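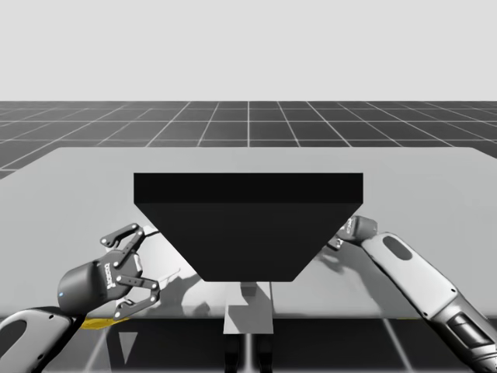 Fig. 3. Black hopper shape on a light gray table, render.

Section 4: Siting and first start, Hivura rain and wind station

Read the whole section before you drill anything. Indoor pairing first, mast second.

4.1 Pairing

1. Batteries in the console. Then the outdoor unit. Order matters.
2. Hold PAIR on the console until the signal bars blink.
3. Press the small button under the outdoor unit once. Wait for the beep.
4. No beep: take both sets of batteries out, start over from step 1.

Note: keep the two units on the same table but not touching. Pairing fails if they're stacked.

4.2 Picking a spot

Open ground. No eaves, no tree drip, no sprinkler. Max range to the console is 100 yards line of sight, less thru brick. Metal siding is the worst.

Wind cups go on top of the mast, rain gauge on the side arm. Don't swap them. The gauge under the cups reads low in any kind of blow.

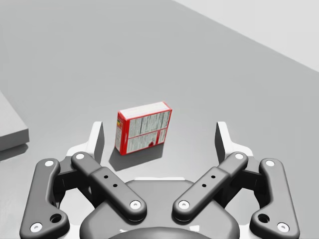
If you only have a fence post, use the short arm and skip the wind cups for now. Rain will still log. You can add wind later from the SENSORS menu without losing your totals.

4.3 Mounting

1. Level the bracket. Use the bubble on the arm, not your eye.
2. Four screws, hand tight, then a quarter turn. Plastic threads strip.
3. Point the arrow on the wind vane housing north. True north, not compass north.
4. Pull the shipping tape off the tipping bucket. Most "no rain" calls are this.
5. Pour a cup of water in slowly. The total on the console should climb.

CAUTION: Do not work on the mast with thunder in the area. Ground any metal mast taller than 16 feet. Guy wires too if you get tropical storms.

CAUTION: Alkaline cells leak in summer heat. Lithium only in the outdoor unit.

4.4 Memory

Console holds 3,000 readings, then writes over the oldest. Dowload before a big storm, not after. Power cuts don't erase anything but the clock will need resetting.

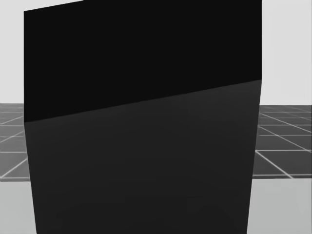

STEDBRIDGE, Sunday, June 30, 2019

Changes to this section. Altitude now has to be set before pressure will show. SETUP, then ALT, then arrow keys in steps of 25 feet. Claeys mast kits fit the old bracket only, new bracket needs the Altanel adapter, sold seperately. High wind alarm is off by default. Turn it on under ALERTS before August if you're on the coast.

Next: Section 5, Alarms.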